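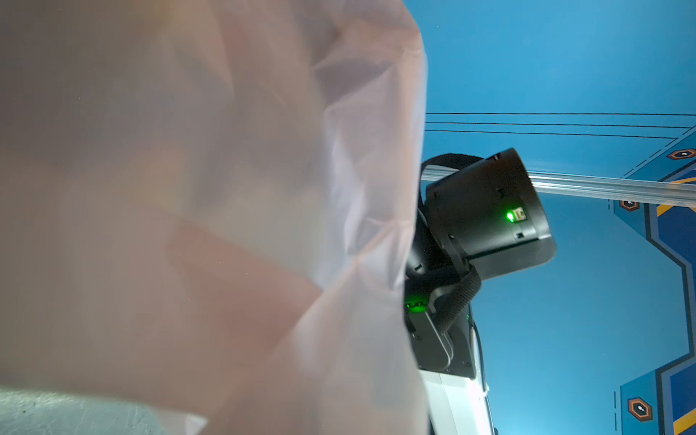 **Jeferson Nogueira**

6 April 2018

I've been buying fruit in small lots again. For most of last year I did one big shop and filled the crisper, and by the second week I was throwing out soft apples and a bag of grapes with fur on the stems. Now I go to Moura on the way home and get enough for a couple of days. It costs a bit more per kilo and I waste far less, so I think I come out ahead. I haven't kept the dockets to prove it.

The fruit goes in a plastic bag. I know there are better things to carry it in. I own two calico bags and a string one, and they're usually hanging on the back of the laundry door when I'm standing in the shop. So I end up with one of the thin pale pink ones off the roll, and I try to get a few uses out of it before it goes.

The thin bags are harder to pack than people think. A paper bag stands up on the bench by itself with its mouth open. A calico one more or less does the same if you fold the top down. The thin plastic falls over, sticks to itself and closes up as soon as you let go of it. If you stand it up and drop an apple in, the apple pulls the whole thing flat and you have to find the opening again for the next piece.

What works for me is laying the bag down and leaving it down. I open the mouth out as wide as it will go, press the lower layer against the bench and put the fruit in from the side. The first heavy piece holds the bottom layer in place. After that the rest can go in without much trouble, and I only lift it when everything's inside.

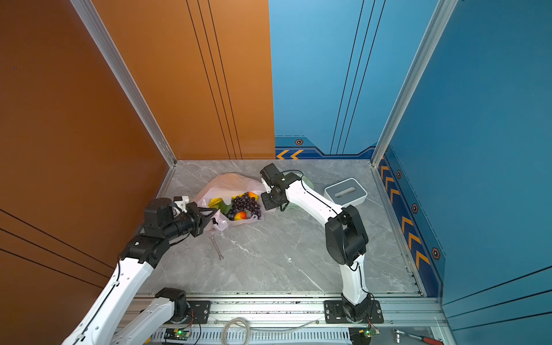
Grapes are the awkward ones. A big bunch takes up the middle whatever you do, and it's a different shape every time. I used to put them in last so they'd sit on top, which is what my mother did and what the bloke at Moura does. The trouble is that with a bag lying on its side there isn't really a top until you pick it up. The grapes slide down the outside of the apple and end up underneath anyway. These days I put the bunch in the middle and put other things around it, with the banana along one side where it can follow the curve of the bag.

Apples don't mind where they go, but they do mind being dropped. I roll them in. A bruise doesn't show on the first day and by the third it's brown right through to the core, and then I cut half of it away and wonder why I bothered. Anything leafy I tuck into whatever gap is left. It stops the hard fruit knocking about a little, and leaves weigh nothing, so they can be squashed in late.

I carry the lot home on the 538, which stops near the shop and lets me off a short walk from the flat. If I get a seat the bag goes on my lap. If I'm standing it hangs off my wrist and bangs against the pole, and those are the days I find split grapes. Walking the whole way takes 13 minutes longer and is easier on the fruit. I do it when it isn't raining.

Wagner Brandão, who I shared a house with in Tendgate, would buy bananas 6 at a time and hang them on a cup hook under the cupboard. I thought it was silly until I tried it. They do last longer than they do in a heap, at least the ones at the outside of the bunch. I haven't got a cup hook in this flat and I'm not allowed to drill, so mine go on the bench away from the apples. In December, when the kitchen gets the afternoon sun, even that isn't enough and I buy them one or two at a time.

Getting the fruit out again matters as much as getting it in. I used to leave the bag knotted on the bench overnight and deal with it in the morning. The inside would be fogged up and the grapes would be sweating. So now it all comes out when I get home, before I take my shoes off. Grapes go in the fridge, unwashed, in an old ice cream tub with the lid half on. Everything else goes in the bowl. I wash things when I'm about to eat them.

The bag gets shaken out over the sink and turned inside out to dry on the tap. When it's dry I fold it in thirds lengthways and then over and over until it's a flat packet. Some people tie theirs in a knot. I find a knotted one never opens properly again, and the creases are already bad enough after a few trips.

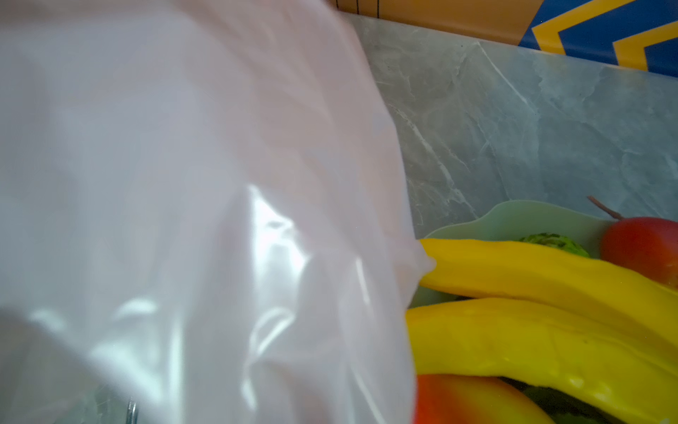
*Thin plastic, well creased, with two bananas next to it.*

I've tried the reusable mesh ones too. My sister gave me a set of 3 made by Nakus, in different sizes. They're fine for apples and lemons. Grapes poke through the holes and the stems catch when you pull the bunch out, and I lost a good handful under the fridge the first time. I keep onions in the biggest one now and haven't found a job for the smallest.

The next thing I want to sort out is the bowl. It's too deep. Whatever is at the bottom gets forgotten, and I pulled out a mandarin last week that had gone as hard as a golf ball. A wide, shallow dish would be better, or even a tray. There was a plain white platter at the Latine op shop that would have done the job, but I had my hands full and when I went back it had gone. I'll have another look when I'm down that way.

Until then I'm buying less at once and putting the oldest pieces in front. I've also moved one of the calico bags from the laundry door to my work backpack, so I should at least have it on me the next time I'm at Moura.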